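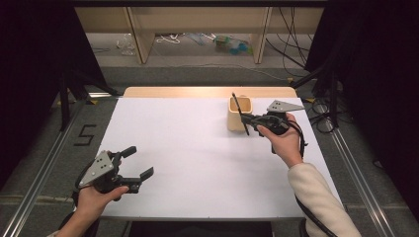

Marlene Lenz
Member, Home Office and Workspace board

White desk top vs. wood -- which one is easier to live with?

I'm setting up a work table in the spare bedroom and can't settle on the surface. The table itself is light wood, bought secondhand from a shop called Kohlhase that was closing out its stock. The finish is thin and I don't want to ruin it. I could lay a white board over it, or I could refinish the wood and leave it bare.

I do mostly paperwork there, some sewing, and my son does homework at it in the evening. The window is on the left and gets strong sun until lunch. My worries are glare, pencil marks, and whether a loose board will slide around. I don't want to drill into the table. Budget is up to 2 hundred dollars, and I would like to spend less.

Posted July 30, 2026
918 views

Dorothy Dobson
Member

I've had a white top over an oak table for years and would do it again. Buy matte. A glossy one next to a window will bother your eyes by ten in the morning, and you'll end up keeping the blinds shut.

For the sliding, get the thin rubber mesh sold for kitchen drawers. Cut it a couple of inches smaller than the board on each side so it doesn't show. Test a scrap on the underside of the table first and leave it there a few weeks. Some of the cheap mesh sticks to old varnish and pulls it up when you lift it. Felt dots are safer for the finish but they won't stop the board from moving.

Pencil comes off with a damp cloth and a little dish soap. Ballpoint is harder. I use rubbing alcohol on a cotton ball, then wipe with water. Sewing chalk in any color but white shows up well on it, and you can find dropped pins -- that alone sold me.

Lift the board now and then and wipe underneath. Crumbs and grit get in there and will scratch the wood.

Kai Rathjen
Member since November

wood. white shows everything

Meifang Qin
Board regular

I went the other way from Dorothy and refinished mine. Sanding took an afternoon, and then three coats of water-based polyurethane with a night between each. It cost me 19 dollars for the can plus sandpaper. The sun did change the color. After a summer there was a darker patch where my desk pad had not been -- or lighter where it had, however you want to put it. If your window is that bright, plan on the same thing happening under a board, and don't leave it covering only half the table.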